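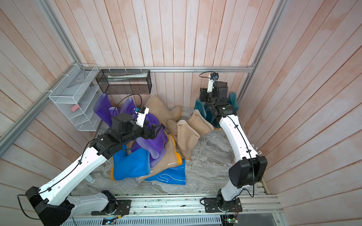

How should rubber boots be put away between seasons? Clean, fully dry inside, standing up, paired, and out of direct sun.

June 18, 2018

Boot stock, second pass. The March pass was done in a hurry and it shows in the notes, so I am starting the list again and ignoring the old numbering.

Purple ones first. The rubber is translucent and glossy, which makes them easy to check: hold the shaft up to the lamp and any thin spot or grit caught in the lining seam shows. The shafts are soft and fold over if a boot is left on its side. One had taken a crease across the ankle from lying under other boots. Stuffed it with newspaper and stood it by the wall. Will look again before closing up the list.

Blue ones with the orange-yellow soles. The sole color is handy for sorting, you can spot it from the side when the rest of the boot is buried. Dirt sits in the edge where the sole meets the upper. Nail brush and plain water did it. Do not use the citrus cleaner from Hullik on these, it left a dull patch on a test piece – wiped off mostly, but not all the way.

Teal ones. No cracks found. The inside of one heel is sticky, probably old label glue. Left it for now.

Washing: bucket of lukewarm water, a little dish soap, rinse twice. Upside down for 70 minutes, then upright with the opening up. Upside down alone is not enough, water stays in the toe. I checked with a paper towel pushed all the way in, and the toe was still damp on most of them at the 70 minute mark. Next time leave them overnight.

Pairing: match by color, then by the size molded under the arch, then left and right. Clip at the top of the shaft with a wooden clothespin. The metal clips from Bestotholm mark the rubber if they stay on for 7 days or more, so those go back in the drawer.

Storage: the long crate is 73 cm deep inside and takes the boots standing up if the tall ones go at the back. Laying them flat saves space but brings the crease problem back. Živković sells cardboard shaft inserts, 305 to a carton, far more than we need. Rolled magazines work as well.

Open items:
Sticky heel on the teal boot – try warm water and a cloth before anything stronger.
Ask Mukent if the replacement insoles come in children's sizes.
New labels for the crate, the old ones say "winter" and the boots go out all year.
Check the creased purple boot.

Floor mopped, brushes rinsed and hung up. Bucket has a hairline crack near the handle, still holds water.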